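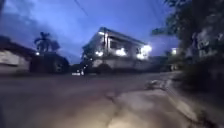 # Sidewalk and Lighting Repair, Oltlow – Progress Report

Prepared by Shiuli Thambiah for the Bomberg Fund, 12/25/18

## 1. What this report covers

This is our second report on the street works in Oltlow. It covers the sidewalk and curb, the evening lighting, and the money used until now. The first report had a long part about permits, which I do not repeat, as all permits are now in our hands.

## 2. Sidewalk and curb

The grant pays for 902 meters of sidewalk to be inspected and 244 meters to be repaired. The inspection is complete. Kamrul Uddin walked the full length two times, once by day and once at dusk, and marked each bad place on the street plan.

The concrete near the two-story white building is still in the old condition. There is a dark crack line in it and the surface is worn in patches. The edge stands a little above the road, and a small pale lump was lying where the paving meets the asphalt. We have put this part on the list for the next stage. The asphalt is also uneven, but the road surface is outside of our budget and we have informed the town office about it.

Of the 244 meters, 139 are repaired. These are all at the Valderrama end, where the older residents asked us to begin. The contractor, Zinano, lost several working days when the concrete delivery was sent to a wrong address – this is now solved and we were not charged for it.

## 3. Evening lighting

The white building has strong lights at the level of its upper floor, and the brightest is at the right corner. On the other side, by the low building and the palm tree, only a faint small light can be seen at dusk, and a vehicle there is little more than a dark shape. Kamrul proposes that the first new lamp should stand on this side. I agree with him, and I ask for your approval to change the order of the lamps. The total cost stays the same.

## 4. Residents

We delivered 200 letters with the work dates and a telephone number. Most of the calls were about parking during the works. Two families asked for a ramp at their gate, and Zinano has included both in the price.

## 5. Next steps

- Finish the remaining 105 meters of repair by the end of February.
- Clean loose material from the curb before the concrete work starts.
- Install the first lamp, if you approve the new order.
- Send you the invoices from Zinano together with the next report.

Please let us have your answer about the lamp before the next payment is made – the electrician needs it to fix his dates.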